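Home games, and the long drive back from one

2024-12-10

I've been meaning to write about volleyball season ever since it ended, and now the Christmas boxes are down from the attic and I still haven't done it, so I'm sitting here with my coffee and letting the boxes wait. My niece Dayana Bermúdez played her second and last year at the community college this fall, and I went to every home match and two of the away ones, which for a person who gets carsick is saying something!

The one I keep going back to was in September, early on, when nobody knew the new rotations yet and the freshmen kept bumping into each other. We dropped the first set badly. I had my sister's snack bag in my lap (orange slices, always orange slices, as if they were still in fourth grade) and I remember thinking I should have stayed home with the dog. Then Dayana went back to serve, and she has this float serve she learned from her old club coach, Jovita Tovar, that doesn't look like much until it gets to you. She wears number 32, so I was the lady yelling "thirty-two" in a gym with almost 40 people in it. You could hear every word, I'm afraid.

They lost in five, for the record. The last set went on forever and ended on a ball that I will go to my grave believing was out. Coach Lozano shook the line judge's hand anyway, and I thought that was decent of him. On the drive back we stopped for tacos at Cortés and Dayana ate three plates and talked the whole way home about her footwork, and hardly at all about losing. 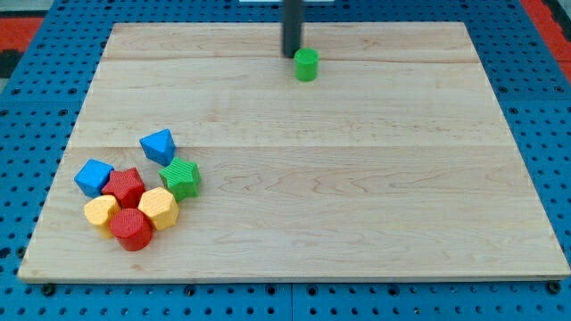 Her team plays in the old gym, and I've gotten fonder of it than I ever expected to. The bleachers are murder on your back and the scoreboard has opinions of its own, but oh, that floor. It's maple, and between sets I'd catch myself looking at it, the same creamy tan as the board in this picture, with the wavy grain and the small knots and the seams where one plank meets the next. Dayana says there's a dead spot near the left back corner and that she could find it in the dark. She's hoping to play two more years somewhere, and we should hear in the spring. I've already told my sister I'm not driving if it's over the mountains, but I expect I will.

Contact | © 2024 Kella | Back to top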